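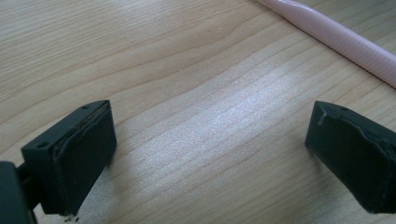

Hand-held gripper open over the bench, foam pads facing each other, with a soft pink ribbed piece at top right.

Filed under: Site visits / Handling and assembly

Gedar opened its Jundbridge workshop to visitors on May 31, 2018. The firm builds small pick-and-place cells for packers of light goods, and most of the day was given over to how the cells are taught. I went mainly for the teaching session, having seen the cells themselves at a trade fair last November.

Gedar uses two methods. In the first, an operator holds a gripper in one hand and does the job directly on a table. The tool carries its own camera, looking down past the fingers, and the recorded views and finger positions are later used to train the arm. In the second, the operator sits at a desk and drives the arm with a pair of control handles. Both were on show, on benches at opposite ends of the same room.

The hand-held bench drew the longer queue. The tool has two thick black fingers, screwed on from the top, with a dark pad on each inner face. The pads are a wear item. On the tool I looked at, the top edges had gone ragged and the material was starting to peel on the right-hand finger. Gedar's figure is 20 hours of use per set, which seems short, but the pads are cheap and come off quickly. A worn pad changes the grip slightly, and the operators are told to note the change of set in the log so that runs from before and after can be kept apart.

The task was to pick up a soft, worm-shaped piece and place it in a tray slot. Soft pieces are a fair test. They bend when gripped near one end and roll if the fingers come in unevenly. Visitors were given three attempts each. I dropped the first, placed the second crooked and got the third in cleanly. The operator's advice was to slow down before closing and to keep the wrist level, as the arm will copy a tilt as readily as anything else. Failed attempts are kept but marked, and are not used in the first round of training.

I asked about lighting. The benches at Gedar are pale wood under ordinary ceiling lamps, and there is a good deal of glare off the surface. The answer was that customers' lines have glare too and that a matt cloth had been tried and dropped. Runs are instead repeated with the table turned, so that the bright patch falls in different places. No results were given for this, and I would have liked to see some.

The remote bench runs software from Huttunen. The arm follows the handles with a small but noticeable delay, and there is no sense of touch at the desk. I found it slower by a wide margin. Its advantage is that whatever is recorded is by definition within the arm's reach. With the hand-held tool it is easy to make a movement the arm cannot follow, and those runs have to be thrown out at the checking stage – Gedar put the loss at 5 per cent for trained staff and would not give a figure for new starters.

The last stop was a finished cell, sold under the name Cladadness, working from a model trained on hand-held runs only. It cleared a tray at a steady pace while we watched and missed two pieces, both lying close to the tray wall. It backed off and tried again each time without help. The approach was visibly that of a person, with a short pause above the piece before the fingers closed.

Price lists were not available on the day. Parking is at the rear of the building and visitors sign in at the side door.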